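Search this site Search

Hodžić Foltia fuzz pedal

I've had the Foltia on my board since September and I still grin every time I stamp on it. It's a two-knob fuzz, built by Panagiotis Hodžić in short runs, and it makes my cheap old guitar sound enormous.

The first knob is volume. The second is marked "more", and past noon it means it. Below that you get a warm, woolly rasp that cleans up nicely if you roll the guitar back to 7 or so. Above it, chords start folding in on themselves and single notes hang there for ages, with a lovely octave-ish whine at the tail (neck pickup, tone rolled off, try it!). I played it through a 40 watt valve combo and then a little practice amp, and I liked it through both, though the big amp keeps hold of the low end better.

Spyros Karagiannis, the other guitarist in Norkholm, borrowed it for our last rehearsal and played the slow one in D for 39 minutes. Vaida ran her bass through it afterwards and lost a fair bit of bottom — she'd want a blend control, and so would I if I played bass.

Grumbles? The battery is a pain to get at, with four screws on the base, so I use a power supply. It also hates having a buffered tuner in front of it and goes thin and fizzy. Put it first in line and all is well. The footswitch is loud enough to hear in a quiet room.

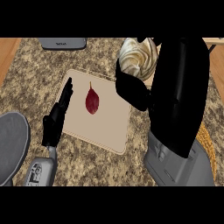 The finish is the other thing I love about the Foltia, because every one is sprayed by hand and they all come out a bit different. Mine is a dark red that wanders from crimson to maroon, very much like the leaf on the beige tray, and it looks superb under stage lights. A few chips are already showing at the corners and I don't mind them one bit. I'm saving up for the Olholm delay next.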